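Dodelel Creek bank planting and water testing
Progress report to the Brynjólfsdóttir Fund, second period, through April

## Where we are

The planting is close to where the work plan said it would be. The water testing is behind. Spending is under budget on paper, but most of the difference is a fence invoice that hasn't come in yet.

The grant covers the stretch of creek between the Costar Road bridge and the old gravel crossing. Nothing in this report covers the upper creek, which the county handles.

## Planting

We put in 129 live willow and dogwood stakes this period, nearly all on the outside of the two bends where the bank has been slumping. The stakes were cut from a stand downstream and kept in buckets overnight. They went in while the ground was still soft, which made the work faster than it was last fall. The stony section below the bridge was the exception. We had to make pilot holes with a steel bar there, and several stakes split at the top when we drove them.

Deer browsing is the main worry. Stakes inside the wire cages are leafing out. The uncaged ones on the west bank have been chewed back, some of them to the ground. We had planned to cage only the first bend. We would now like to cage both, and the wire for this can come out of the unspent seed line if the Fund agrees.

The grass and sedge seeding was put off. High water covered the lower bench twice and would have carried the seed away. The seed is in sealed bins and the supplier says it will keep until fall.

## Water testing

The plan calls for samples at 8 sites. We sampled all of them in the first round. In the second round we reached only four, as the path to the lower sites was under water and we don't send people down there when the gauge at the bridge reads high.

Samples go to Lavura for nitrate, phosphorus and bacteria. Their turnaround has been slower than the one we were quoted. Results for the first round are in, and the second round is still at the lab. We've asked for a firm date.

From the first round:

- Nitrate was highest at the two sites below the drain outlet.
- Phosphorus was low at every site.
- Bacteria counts went up after rain, most sharply at the gravel crossing where cattle still get into the creek.

None of this is enough to show a trend. We would ask that the numbers not be used in the Fund's public materials until a full year is in.

## Fence and cattle crossing

The landowner on the east side has signed the access agreement. The fence will stand 30 feet back from the top of the bank, which is the distance in the proposal. Posts are in along the upper half. The contractor stopped when the ground got too wet for the auger truck and expects to come back once the field is dry.

The crossing itself is harder. The landowner wants to keep it for moving cattle between pastures, and we think that is reasonable. A gated crossing with a stone base would let the herd through a few times a season and keep it out the rest of the time. It wasn't in the original budget. We're getting a price for it and will send a separate request if the number looks workable.

## The house on Costar Road

We moved the project base from the borrowed garage to the front room of the house on Costar Road. Rent is lower than what we had budgeted. The room gives us a place to sort out the day before going down to the creek, and the gauge is a short walk away.

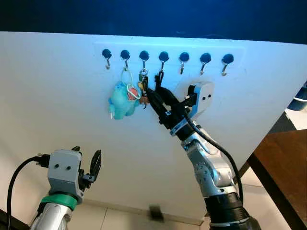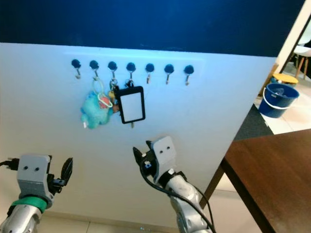
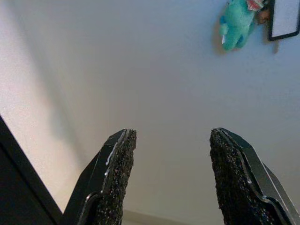
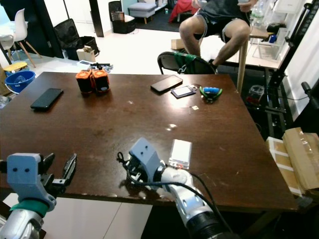
Costar Road: wall hooks (first and second pictures) and the table (fourth picture).

The sampling bottles stay in the back room, away from mud and boots. A second-hand refrigerator for holding samples before pickup was the only large purchase for the house this period. It runs a little warm on the top shelf – we use the lower ones and keep a thermometer in with the bottles.

## Training and field days

Two field days went ahead as planned and a third was rained out. The first was spent on cutting and driving stakes. The second was on sampling: how to rinse the bottle, where to stand in the current and how to fill out the label so the lab will accept it. Lavura turned back one bottle in the first round for a label with no time on it, so we spent longer on labels than we had meant to.

We have not yet held the session for landowners. Calving season was a poor time to ask, and we will try again in early summer.

## Money

Stakes, wire and tools came in under the budgeted amount. Lab fees are low for now and will catch up when the second round is billed. The fence contractor will invoice when the job is done. We don't expect to need a change to the total, apart from the possible crossing request.

## Next period

- Cage the stakes at the second bend, if the transfer is approved
- Finish the fence and take photos along its length
- Sample the lower sites as soon as the path is clear
- Count surviving stakes in late summer, by bend and by species
- Hold the landowner session

We need a yes or no on moving the unspent seed money to wire before the next report. The rest can wait until the Fund's regular review.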